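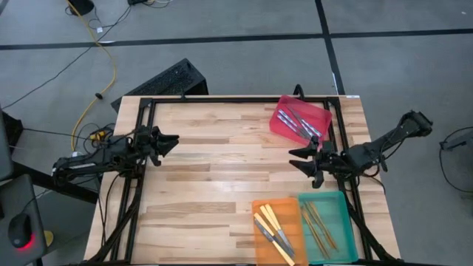
1/ OK, I have spent way too much of July thinking about silverware trays and I need to put it somewhere, so: a thread. The short version is that I love colored trays and I want everyone to have them.

2/ Background for the new people. I got the Vilela set secondhand at the Stillham swap, a big mixed bag of forks, spoons and knives, plus a bunch of strays that clearly came from some other kitchen. Around 20 bucks for the lot. I carried it home on the bus and it sounded like a drum kit.

3/ For months it all lived in one deep drawer. You'd go in for a teaspoon and come out with a butter knife and a scraped knuckle. Catarina Leitão (hi Catarina!) watched me dig for a fork at lunch and said "you know trays exist, right?"

4/ Trays! One kind of thing per color. The cream-yellow-handled table knives go in orange and I am SO happy with that pairing, it looks like sherbet. Gray blades, creamy handles, orange plastic. I didn't plan it, orange was just the closest one when I picked up the first knife.

5/ The patterned handles, the silver and white ones, are in the red tray. I know they're lying at a slant. I like them at a slant! You can see the pattern on the handles better and they're easier to pick up than when they're all lined up like a parade.

6/ Several people have asked about putting the knives all facing the same way. I've tried to care about this. One of mine is pointing the opposite way from the others and I've looked at it a lot and I'm at peace. If it bugs you, handles toward you is the usual answer, and it does save a second when you're setting a table.

7/ Sizes: my rule is that the tray should be a bit longer than your longest knife. I bought a pair from Fornis first that were gorgeous and 2 cm too short, so everything stuck up at one end. They hold tea bags now. Great tea bag trays, 10/10.

8/ Get the see-through plastic if you can. I thought solid would look neater, but light comes through the thin walls and the whole thing just glows on a bright table. Rounded corners are nice too, much easier to wipe crumbs out of.

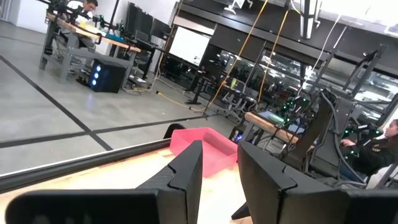
9/ Do your sorting on a big table, by the way. Don't do it over the drawer, you'll drop things back in and lose your place. I spread the trays out across the table and work toward the edge. A tray right out by the far edge is fine as long as you remember it's there when you reach across!

10/ Order I go in: knives first (fewest arguments), then forks, then big spoons, then small spoons, then the weird stuff. Asanka Haque swears by doing the weird stuff first so it's out of the way. I tried it his way and spent ages staring at a single pickle fork, so, no.

11/ I had 42 pieces once the strays were pulled out. The strays went back to Stillham in a bread bag and somebody had taken them before I'd finished my coffee, which made me weirdly proud of them.

12/ Now the table, since my replies are full of it. Yes, butcher block! Planks in all sorts of cream and tan and light brown, with darker strips mixed in wherever they happened to land. I adore it. It makes every color you put on it look good, the teal especially.

13/ Care is easy. Soft cloth, warm water, dry it right away. I oil mine with the Skovura stuff, thin coat, leave it overnight, wipe off the extra in the morning. If you get down low and look across it you'll spot every speck you missed. I do this more than I should. 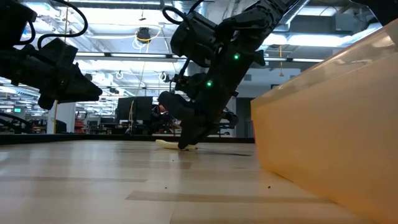 Long grain, darker stripes, soft shine from the overhead lights. And yes, I see the specks.

14/ Washing the trays: top rack is fine for mine, but check yours, some thin plastic goes wavy. I mostly do them by hand with a bottle brush for the corners.

15/ Next up is the spice shelf, and Catarina has already offered me a label maker. If you've got trays you love, show me! Extra points for a green one, I still need a home for the serving spoons.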